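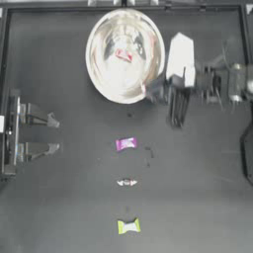
机器人把一颗糖放进碗里，怎样才算成功？
由测试开始之前就写好的那份规则来定，测试开始之后谁说了都不算。

答案平淡得很，我也知道。可是去年一整年我看的桌面抓取报告，能老老实实照这句话办事的，一只手数得过来，还能腾出几根手指端咖啡。

2023-02-10

先交代这篇牢骚的由来。一月里我去Zurnville参加一个关于抓取评测的小会，会上发了一本叫Løken的评测指南草案，226页，拎在手里像一块砖。我在回程的火车上把它读完了，读到机械臂底座螺栓的拧紧顺序时车过了两站，读到操作员应穿何种颜色的袖子时又过了一站。至于“成功”两个字怎么定义，它用了一句话：物体到达目标容器。

到达。我喜欢这个词，它给人留足了想象的空间。糖在碗沿上搭着算不算到达？掉进碗里又弹出来，算不算曾经到达？爪子连糖带手一起搁在碗底，死活不松开，这大概算是到达以后不肯走。

干过这行的人都明白这些不是抬杠。糖这种东西，看着是给小孩准备的，对夹爪来说却相当刻薄：两头拧起来的纸会翘，夹住了纸未必夹住了糖；包装膜又滑，稍微偏一点就转个身。再配一只抛光的不锈钢碗，满碗都是反光，视觉模块看见的世界比我们热闹得多。任务描述写出来只有一行，边角情况能写满一块白板。

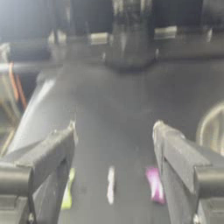 腕部视角：夹爪张开，指间三件小物排成一行。

规则没写清楚，就轮到人来发挥。我见过的发挥大致是这样：第一天，夹歪了算失败；第三天，大家都累了，夹歪了但最后进了碗，算成功；到最后一天，操作员伸手把糖扶正，在备注里写“恢复初始条件”。每一步单看都有道理，合起来就成了一条稳步上升的曲线，贴在幻灯片上非常好看。

Brorska公司那份关于Plateo的测试报告就很有代表性。Plateo是他们的桌面分拣系统，我用过，东西不差。报告正文写了800次试验，数字漂亮。附录的日志我闲着没事拉到了底，尝试编号一直排到1,100多。中间的差额去哪儿了？脚注里有一行小字：已剔除无效试验。什么叫无效，脚注没有脚注。

我愿意相信其中大部分是真无效，网线松了，急停按了，有人把午饭放到了台面上。可是“无效”如果是看完结果之后才判的，它就是个很体贴的垃圾桶，什么尴尬都装得下。裁判先看比分再吹哨，球迷是要砸椅子的，我们这一行却管这叫数据清洗。

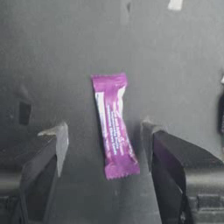
所以我的主张很土：把规则写短，写早，写死。我自己的组里用的是5条，打印出来贴在急停按钮旁边，字号大到没戴眼镜也躲不过去。

第一，开始之前写下成功的判据，要具体到松手以后物体静止在哪里、多长时间之内。
第二，爪子一动就占一个编号，编号不回收。
第三，无效试验的理由先列好清单，清单上没有的理由一概不收。
第四，人手进入台面，这一次就归到“有人介入”，单独报。
第五，每次摆放的初始位置按事先抽好的表来，不许凭手感。

第五条在组里挨骂最多。大家都觉得自己摆东西很随意，结果把几次的摆放叠到一起看，一个个整整齐齐，间距匀称，朝向也像商量过。人的手一旦知道机器喜欢什么，就会偷偷惯着它。我自己也惯过，后来换了抽签表，成功率当场掉了一截，那个星期我在走廊里见人就绕道。

也有人嫌第二条太死板，说调试阶段的动作凭什么占号。可以不占，前提是调试和正式测试之间有一道写明白的界线，时间、版本、谁宣布的，都要有。最怕的是那种没有界线的日子：上午成了就叫测试，下午砸了就叫调试。

顺便为Løken那本草案说句公道话，它关于照明和标定的几章写得扎实，我已经抄走了不少。我只是希望起草的人能从螺栓那一章匀出半页纸给“到达”。袖子颜色那一节也可以匀一点。

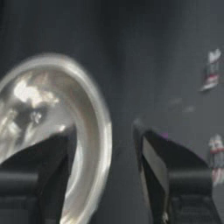

有读者来信说，这套办法对大公司无所谓，对小团队等于自断一臂：别人都报剔除以后的漂亮数字，就你一家把丢脸的编号原样端上去，评审扫一眼表格，谁会去读你的判据？信里还说，与其劝大家自觉，不如让会议和期刊统一要求附上完整编号的日志，交不出就退稿，这样丢脸至少丢得公平。

后半段我全盘接受，早该如此，而且执行起来比审一份226页的文件省事。前半段我只同意一点点。吃亏是真的，我们有一篇稿子就因为数字“缺乏竞争力”被退过，评语我还留着，措辞很客气。可是系统迟早要搬到客户的台面上去，客户那边没有剔除这一说，糖掉在地上就是掉在地上，捡糖的是人家的员工，记账的也是人家。那时候再来讨论什么叫到达，对方多半没有耐心听。

至于评审读不读判据，我的对策是把它放在表格正上方，加粗，占半栏。想看数字的人，眼睛总得先从那儿路过。

Løken草案的意见征集还开着，我已经交了一份，标题就叫《关于“到达”》。附件是我们组贴在急停旁边的那张纸，扫描的时候边上沾了点咖啡，没来得及重打。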